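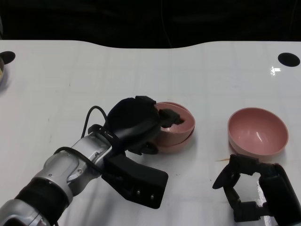 A reader of the previous issue wrote to ask why the manual allows an arm to hold a part in one hand while the other hand waits at the table, when the old rule at their site was to park the idle arm first. The rule has been kept for maintenance work and withdrawn for supervised handling. The steps below set out what is now required.

Section 6. Supervised handling of bowls and other nesting items

Applies to: Stavari two-arm tables, all sites using the Jurel control cabinet
Issue date: May 17, 2024
Replaces: Section 6 of the July issue

6.1 Before power is applied

1. Clear the table of tools, packaging and personal items. Small objects such as sticks, clips and screws must be removed by hand while the arms are isolated.
2. Check that cables at both wrists are secured and have enough slack for the full turn of the joint. A loop that can catch on a bowl rim must be tied back.
3. Inspect the fingers and the pads of each hand. Do not start work with a torn pad.
4. Confirm that the emergency stop is within reach of the operator's seat. Press it, release it and enter the result in the log.

Note: Openings in the table top are not storage points. Nothing may be placed in or across them.

6.2 Grasping and nesting

1. Set the handling mode to Supervised. The cabinet will show code 3057 when both arms are ready.
2. Bring one hand to the stack. A finger may pass over the rim and into the upper bowl, provided that the rest of the hand supports the outer wall.
3. Hold the second hand clear of the stack until the first grip is confirmed on the display.
4. Lift only when the bowls are seated in one another. If the upper bowl moves separately, lower the stack and release it.
5. Wait 2000 milliseconds after each release before the next movement is commanded.

CAUTION: Do not reach between the two hands while the arms are powered, even when both are still. An arm at rest may move without a sound or a warning light.

CAUTION: If a loose item is noticed near a hand during work, stop the task and isolate both arms before removing it. Do not use the gripper to push it aside.

6.3 Records and inspection

The operator shall record each stop, dropped item and failed grip. Hand pads are to be examined every 1000 cycles and replaced at 4000 cycles, or sooner where wear is visible. Replacement pads are supplied by Christodoulou and must be fitted in matched sets.

Sites that work under a Prinetti service agreement shall send a copy of the log with the quarterly return. Other sites shall keep it with the table.

6.4 Ending the session

1. Lower any held item to the table and open both hands.
2. Return the arms to the rest position, one at a time.
3. Switch the cabinet to Isolate and remove the key.
4. Sign the log.

For parking of the idle arm during maintenance, see Section 9.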